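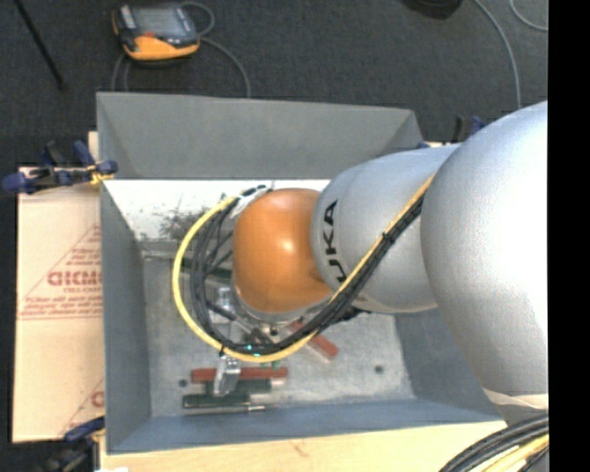

25/02/2024

Llevo desde enero con la hoja de cálculo abierta y por fin está cerrada. La apunto aquí porque el año que viene habrá que repetirla y no quiero buscar otra vez los mismos correos.

El punto de partida era un presupuesto de Prodov para la célula de vaciado de cajones: brazo, controlador, pinza, consola e instalación. El precio del brazo es lo que todo el mundo mira primero y es lo que menos me ha costado decidir. Hay tres o cuatro tamaños razonables y el nuestro lo fija el alcance, porque hay que entrar desde un lado, por encima del borde, y llegar hasta la pared del fondo con la muñeca mirando hacia abajo. Con destornilladores y alicates la carga no es el problema.

Lo que se escapa es todo lo demás.

Primero, los cables. La primera oferta traía una línea que decía «paquete de energía, opcional». No tiene nada de opcional si llevas una pinza con sensores. El mazo tiene que acompañar a la muñeca en todos los giros, así que hay que dejarle un bucle amplio por delante, y ese bucle ocupa sitio dentro del cajón. He pedido 2 juegos, uno montado y otro en la estantería. También he sumado bridas y fundas, que son baratas pero siempre acaban saliendo de otra partida.

Segundo, la sujeción del cajón. Azevedo nos ofreció un útil a medida, muy bien hecho y con un plazo de 19 semanas. De momento seguimos con sargentos sobre un tablero. He puesto 6 en la lista de la compra, de los de apriete rápido, y si dentro de un año seguimos con el mismo cajón volveré a hablar con ellos. Para un montaje que todavía cambia de sitio no veo sentido a pagar un útil fijo.

Tercero, los dedos de la pinza. Los metálicos aguantan, pero rozan contra el fondo de chapa y hay que contarlos como consumible. Hiu-tung Leung me insistió en separar esa línea de la pinza y tenía razón: en Skarnodport los metieron en el precio de compra y a mitad de año no había de dónde sacar los recambios. Los nuestros van en mantenimiento.

Cuarto, las herramientas. Parece una tontería presupuestar destornilladores para un robot, pero no quiero volver a coger los del taller. Mangos rojos y verde oscuro, largos y cortos, nada caro. Lo único que pido es que se puedan reponer con el mismo modelo, porque cambiar de mango a mitad de las pruebas obliga a repetir agarres. Los compramos de una vez y ya está.

Luego viene lo que dejo fuera. El vallado nuevo no entra este año. La segunda célula tampoco, aunque Deltutgate mandó una oferta por un equipo de segunda mano que no estaba mal — la guardo en la carpeta por si acaso. Les pedí las horas del brazo y el historial de mantenimiento y todavía no han contestado. Sin eso no firmo nada.

La formación sí entra, 2 plazas. Iba a poner una, pero con una sola persona que sepa usar la consola las vacaciones se convierten en una parada.

Queda pendiente el transporte. Prodov lo da «a consultar» y he dejado una cantidad prudente en imprevistos. También falta decidir qué hacemos con el suelo. La moqueta no me gusta para arrastrar cables y mover cosas pesadas, pero cambiarla es obra, lo paga otro departamento y hay que pedirlo por escrito. Tengo el formulario a medias.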